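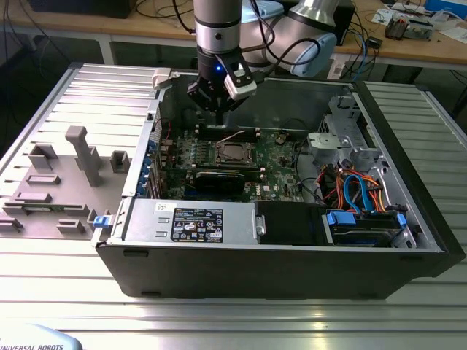 A reader of the June page asks whether a desktop tower has to be laid on its side for a memory swap, or whether the work can be done with the case standing on the floor. It can be done standing. Laying it down is still the recommended position: the board is then horizontal, the memory slots are pushed straight down toward the bench, and a dropped screw stays where it can be seen.

The notes below cover opening, cleaning and reseating parts in an ordinary office tower with a latched side panel. They were revised in July 2022 and replace the older sheet on the same subject.

Before opening

Shut the machine down from the operating system. Switch off the power supply at the rear if it has a switch, then pull the power cord. Disconnect the monitor, network and USB leads. Press the front power button once and hold it for five seconds to drain what is left in the supply.

Photograph the rear connectors if more than one monitor is attached. Graphics card outputs and motherboard outputs are easily confused at reassembly.

Work surface

A bare metal surface is acceptable for a closed or open case, as long as the machine is unplugged. Do not run a loose motherboard on one. Keep carpet out of the work area. A wrist strap clipped to unpainted metal on the case is preferred. Without a strap, touch the power supply housing before each part is handled.

Clear enough room beside the tower for the side panel to lie flat. Some panels carry molded posts or supports on the inner face. Set these down with the posts up. Stacking anything on them bends or snaps the plastic.

Latches and tabs

On many office machines, colored plastic marks the parts meant to be moved by hand. Blue is common. Drive clips, expansion-slot latches and panel releases usually fall in this group. If a part with a colored tab does not move under light finger pressure, look for a second catch before pushing harder.

Plastic latches become brittle with age. In a cold garage, let the case warm up indoors for an hour before working the latches.

Dust

1. Hold the fan blades still with a finger or a wooden stick.
2. Blow from the inside of the case outward, in short bursts.
3. Keep the can upright. A tilted can discharges liquid.
4. Brush the heatsink fins along their length, never across.
5. Wipe the shroud and case floor with a dry cloth.

Do not open the power supply. Blow through its grille from outside and leave the rest alone. A household vacuum nozzle should not touch the board.

For solvent work, such as old thermal paste, use isopropyl alcohol of at least 70 percent. Higher strength dries faster. Apply it to the cloth and keep it away from labels that may be needed later. The label on the power supply gives the ratings required for ordering a replacement, so copy it down while the case is open.

Memory modules

Open the catches at the ends of the slot. Some boards have a catch at one end only. Line up the notch in the module with the key in the slot, then press on both ends until the catches close. A module that is in at one end and slightly high at the other is the usual cause of a machine that powers on with no display.

Fill matched slots first, following the board manual. Handle modules by the edges.

Cables

Loose cable bundles restrict airflow and can reach fan blades. Fold the excess lengthwise and tie it with reusable hook-and-loop strips. The Floro strips sold for garden use work well and cost less than the computer version. Cut them to 27 mm for SATA leads. Do not bend a SATA lead sharply at the connector, and do not pull it out by the cable. Where the connector has a metal spring, press the spring first.

A bundle passing over a drive bay should have enough slack for the drive to come out without unplugging anything else.

Screws

Case screws and drive screws often have different threads. Keep them in separate compartments. The Jodura tray has a magnetic base, which is useful for case screws. Keep the tray well away from mechanical hard drives.

Closing up

Check that no cable lies across the panel edge. Confirm that the graphics card is level in its slot and that its latch is closed. Fit the panel, stand the tower up, and connect only power, monitor and keyboard for the first start. Listen for a cable ticking against a fan. If there is one, shut down and retie the bundle before reconnecting the remaining leads.

The August page covers replacing a hard drive.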